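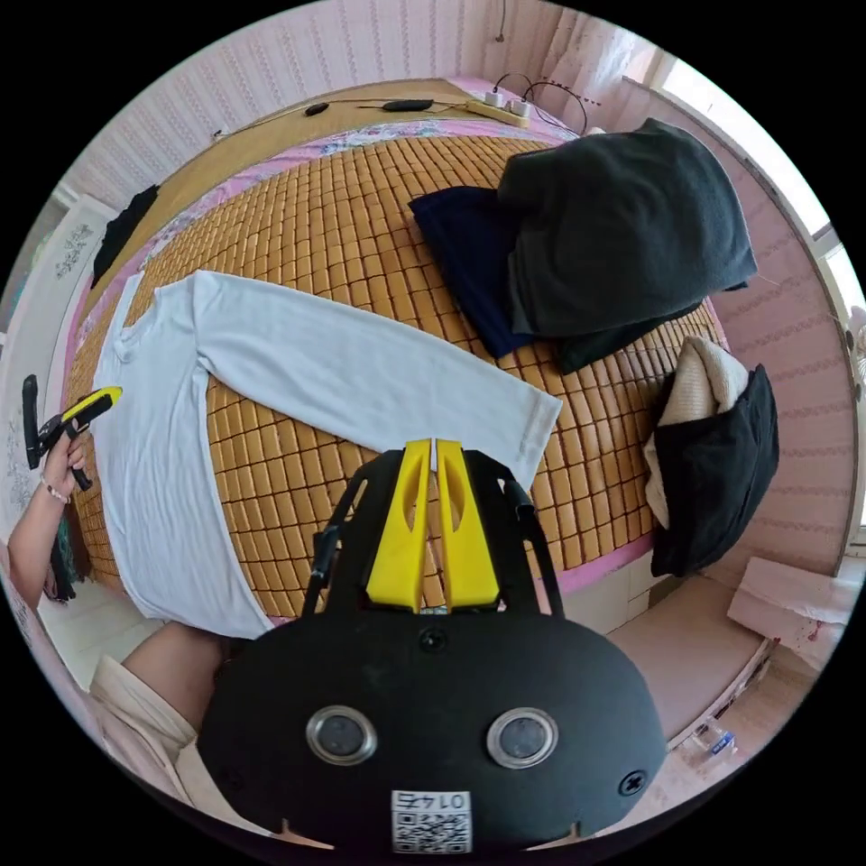
Monday night is when I finally deal with the clean clothes, and I've been putting it off since the weekend like I always do. I do all my folding on the bed, on top of the bamboo mat, where a white long-sleeve shirt can lie out flat and I can smooth down the sleeves before I start – the dark things get their own pile up toward the window.

2/ My friend Pongsak Thongsuk swears by rolling everything. I gave it a fair try in February, I really did, and my sweatshirts came out looking like bread loaves!

3/ So it's back to folding for me. Sleeves in, bottom up, done. If any of you have a good trick for long sleeves that keep sliding out, please send it my way, I'd love to hear it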